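Bench Notes: Flash drives, card readers and the capacity that isn't there

Several readers wrote in after the December issue to ask about cheap USB storage, and in particular about drives that report a size they don't have. I have bought a fair number of these over the years, some on purpose and some not, so I will go through how I check them and what I do with the ones that fail.

The trick is old. A drive has a flash chip and a controller. The controller tells the computer how big the drive is, and the computer believes it. If someone reprograms the controller to report 500 GB when the chip behind it holds a small part of that, Windows, Linux and macOS will all show 500 GB. You can format it. You can copy files to it. The copy dialog will finish without an error. The trouble comes when you read the files back, and by then the originals may be gone.

What happens to the extra data depends on the controller. Some wrap around and overwrite the beginning of the drive, so that the file system falls over fairly early and you at least get a warning. Others accept the writes and throw them away, and the files read back as zeros. The second kind is worse. The directory listing looks perfect, with the right names and sizes and dates, and you only notice when you open something.

I no longer trust a quick format or a speed benchmark as a test. Benchmarks write a small file, usually in the first part of the drive, where the flash is real. The only test I accept is to fill the whole drive with known data and then read all of it back. On Linux the F3 tools do this well. On Windows, H2testw is old and plain and still does the job. Both will take hours on a large stick behind a slow port. Start it in the evening and look at it in the morning.

A few things I have learned to do before the test starts. Plug the drive straight into the computer and leave hubs and extension cables out of it. Turn off sleep. Copy off anything that came on the drive if you think you might want it. And unplug and reinsert the drive between the write pass and the read pass, so the operating system isn't handing you back data from its own cache. That last one has fooled me. I passed an 80 GB partition on a bad stick that way and found out a week later.

Gert Shabalala wrote to say that he keeps his tested and untested drives in separate pouches and never lets one cross over until it has been through a full read. I do something similar with a marker pen. A dot on the shell means it passed, and a drive with no dot doesn't get used for anything I care about.

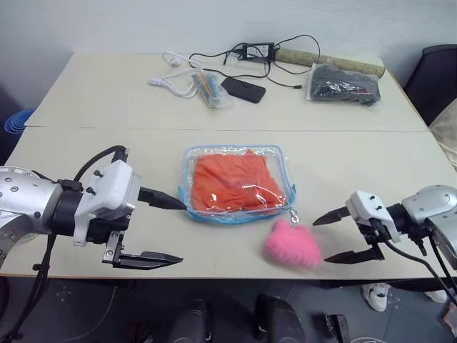

Clear pouch with blue edging, and a pink heart plush on a silver clasp.

On to card readers, which get blamed for a lot of things that are the card's fault, and now and then deserve it. I had a Grolteo reader on the bench that would mount any card, read it without complaint, and then drop off the bus somewhere in the middle of a long write. I swapped cards, ports and computers, and the fault stayed with the reader. Under a magnifier two of the pins on the USB plug had dull joints. I reflowed them and it has run since, though I still wouldn't use it for a backup.

The Joubert reader I bought to replace it has been fine. It is slower than the box suggests. I measured 60 MB per second reading from a card that does better than that in a laptop's built-in slot, and 19 MB per second writing. For moving firmware images to a single-board computer that is plenty. For clearing a camera card after a long day you will want something quicker.

If a card misbehaves in a reader, try these in order:

Clean the contacts on the card with isopropyl alcohol and a lint-free wipe, and let it dry.
Try the card in a different reader, on a different computer if you have one.
Check the lock switch on full-size cards and adapters. They slide halfway and cause read-only mounts that come and go.
Look at the system log while you insert the card. Repeated resets point at the reader or the cable. Read errors at fixed addresses point at the card.
Only then reformat.

The microSD adapters that come free with cards deserve a mention. They are just contacts in a plastic shell, but the contacts lose their spring. I threw out a handful last year and a couple of "dead" cards came back to life in new adapters.

Back to fake drives for a moment, and what to do when you have one. Get the money back first. Save the output of the test program as a text file or a screenshot, with the claimed size and the tested size both showing, and send that to the seller. In my experience they refund quickly when they see it, and sometimes offer half and hope you'll take it. Don't take half.

After that you can often salvage the real part. F3 includes a program that will write a partition covering only the working space, and the drive will then behave as a small stick. I have a few like this that I use for installers and BIOS updates. I wouldn't put the only copy of anything on one. The flash in these drives tends to be the lowest grade - chips that failed sorting for some better product - and it wears out early even inside its true size.

One reader asked whether buying a name brand avoids the problem. It helps, if you buy from a store that gets its stock from the maker. Large marketplaces can mix stock from different sellers in one bin, and the packaging on fakes is good now. I test everything, whatever the label says.

Skurkilden, the small script I use to log test results, has a new version. It now records the drive's serial number along with the controller ID, and it no longer chokes on drives that report a blank vendor name. The file format hasn't changed, so old logs will still load. If you run it on the Stirholm boards you will need to install the USB utilities package first, as the stock system leaves it out.

Next issue will cover powered hubs, including two that feed power back into the host when they shouldn't. If you have a hub that does this, write and tell me the model and the chip inside it if you've had it open.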